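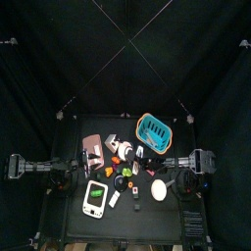 Notas sobre velocidade reduzida em células de dois braços

Revi esta semana as regras internas da Cliten para teleoperação em bancada. A versão anterior, escrita por Gervásio Batista em novembro, tratava cada braço em separado e deixava a zona comum sem limite próprio. Alterações:

Na zona de sobreposição dos dois braços, a velocidade da ferramenta fica limitada a 80 mm/s. Fora dela, mantêm-se os valores antigos.

A distância mínima entre garras é de 6 cm, medida entre os pontos mais próximos e não entre os centros. O Genivaldo Portela pediu menos - recusei, pelo erro de calibração acumulado.

Objetos pequenos espalhados no centro da mesa contam como obstáculos, mesmo que a tarefa não os use. Cestos e tabuleiros entram no modelo de colisão com a altura real.

Paragem de emergência testada no início de cada turno, com os dois braços em movimento. O teste com um só braço deixa de ser aceite.

Recalibração a cada 1000 ciclos ou após qualquer contacto não previsto.

Falta fechar o registo de incidentes. A Rosimeire Xavier propõe quatro níveis de gravidade; eu ficaria com dois, mas o formulário da Gritel já vem com os quatro e não compensa mantê-lo à parte.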